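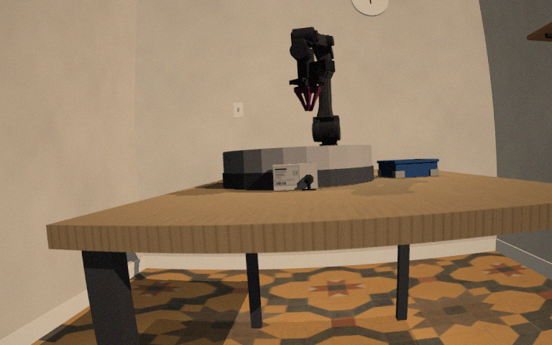
Gradadik Virtual Bench, club license

Simulated arm and tabletop for robotics clubs and classes
Club license: $90 per school year, up to 32 student logins
Single login: not sold at the moment, sorry
In the download: the arm, the gripper, the room, 114 practice tasks, the teacher notes
Made by: Ziradska
Status: in stock (it's a download, so it's always in stock)

If your club is anything like ours, you have more kids than robots. The Virtual Bench gives every student an arm of their own to program, in a room they can reset with one key. They write their moves, press run, watch what happens, swear mildly, fix it and run it again. When the code is ready for the club's real arm it goes over as the same file, with one line changed at the top.

I run the equipment pages for the Flenum school robotics store and I also coach a club, so you're getting both halves of me here. The specs are up top and further down. The middle is me talking.

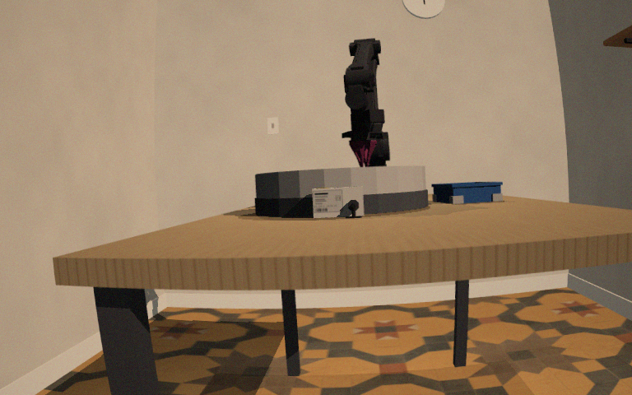
Words and setup: Hanna Brzozowska
Club equipment / Simulation / Updated October 3, 2022

The standard room is the one my students spend most of their time in, and they've gotten weirdly attached to it. Black arm, magenta gripper pointing down, a big faceted base on a wooden table, and that tile floor! Fengying Kang, who was in eighth grade when we started, wanted the floor for her bedroom. The clock on the wall has been the subject of more arguments than any of the code.

Most of the early tasks are about getting the gripper to a spot above the base and holding it there. That sounds dull on paper. Then you watch a kid send the arm through its own pedestal three times in a row, and you see why it's the first thing in the notes. The magenta is handy at this stage too, as it's easy to pick out against all the grey, even on our awful old laptops with the brightness stuck at half.

The blue box off to the right comes into play from the second unit on. In the reach tasks students have to bring the gripper over it and back without bumping anything, and the later ones ask for a smooth path with no stops. Yutong Wei worked out that going up and over costs you less time than sneaking around the side, and everyone in the club copied her inside a week. I pretended not to notice. They learned more from her file than from my slides.

How we use it in the club

We meet after school in a computer room. Students work in pairs, one typing and one watching the arm, and they trade when the run ends. I put one task on the board and leave the rest of the list open for anyone who gets ahead. Bujar Kneževič, my co-coach, likes to start with the joint sliders and no code at all, so the kids get a feel for which joint does what. I was against this (I'm a code-first person) and I've come around to it. Ten minutes of sliders saves you a lot of hand waving later.

In June we took four students to the Laitinen, the regional arm-programming contest for middle and high schools. The first round is all simulation and the second is on hardware. Our team had logged 526 runs on the bench before they went, which I know because Yoga Subramaniam kept the log file and read the number out on the bus. They made it to the hardware round and came in fifth. Their gripper timing was off on the real arm and they lost points on the last move – the simulated fingers close a touch faster than ours do. There's a setting for that now, under Gripper, Speed. Please change it before your own contest!

What you'll need

A laptop with 8 GB of memory. It will open on less, but the shadows get switched off and the arm moves in little hops.
A mouse for each pair. Turning the view with a trackpad is possible and miserable.
Python on the student machines if you want text code. The block editor is built in and needs nothing extra.
No internet after the first login, so it works in our basement room.

Things I'd like you to know before you buy

The teacher notes are good up to the third unit and thin after that. Ziradska says more are coming. I've put my own worksheets in the download folder until then, and you can edit them as much as you like.

You can move the table items around, but you can't bring in your own shapes on the club license. My students asked for this on day one and they still ask.

The camera resets to the front every time you load a task. Save your own view under a number key and tell the kids to do the same, or you'll hear about it.

Logins can be passed on to new students mid-year. Send me the old name and the new name and I'll swap them, usually the same day.

Ordering

School purchase orders are fine. Put "Virtual Bench club" and the name of your club in the order note, and the download link goes to whoever you list as coach. If you're renewing, keep your old license code, and your students' saved work will carry over.

If you can't tell whether it'll run in your lab, ask for the trial. It has the standard room and the first unit, it lasts one month, and you don't have to give us a card number.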